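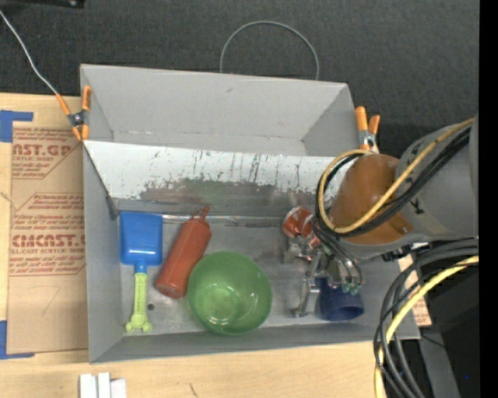

Returns cell, lower bin: shovel, squeeze bottle, green bowl, blue cup, and the arm.

Filed under: Shop Floor Talk > Warehouse & Fulfillment > Automation

**houda_e**
So we've had the picking arm on returns at Pirnbridge since November and I want to hear from other people who got one. I've sorted mixed returns by hand for years (toys, kitchen stuff, whatever comes back) and now my job is mostly loading the bin, clearing jams and signing off on the screen. They say 600 items a shift. My back feels great! My head, not so much. I used to talk to Orysia across the table all day and now she's two cells down and we wave.

**flodton_nights**
We have two. The back thing is real, I quit taking ibuprofen before work. But check your job title. Ours went from "sorter" to "cell attendant" and the pay band didn't move for 5 months.

**zpietrzak**
600 a shift is not much. A decent pair of people on Dotau totes will beat that before lunch. I don't see what you gained.

**houda_e**
Zbigniew, a decent pair of people for one shift, sure. Try it at 3 am. And I'm not selling the thing, I'm asking how it's been for the rest of you.

**irfanp**
Maintenance side here. Does yours have trouble with bowls? Rigid round stuff with a thick rim is OK for ours, but shiny crinkly packages drive it nuts. I get called over for those more than for anything mechanical. Also look at how the cables loop up by the wrist and ask who checks them. At our place that was no one's job until I wrote it on the whiteboard.

**houda_e**
Crinkly packages, YES. Same on ours. I've started pulling them out when I load and doing them by hand, which my lead isn't thrilled about.

**flodton_nights**
Don't do that off the books. If the screen says 97 percent and you're the one quietly making it 97, they'll plan the next headcount on it.

**zpietrzak**
OK that I agree with. Log every one.

**hatem.s**
I'm a lead, so throw things at me. I'd want to know about the packages. We moved one person back to hand sorting at Lahlou after the attendants wrote theirs down for a month, and she's still there. But it took the written list.

**houda_e**
Fine, I'm starting a list tonight. Orysia says she'll do one for her cell too.

Contact the moderators | Copyright Shop Floor Talk | Back to top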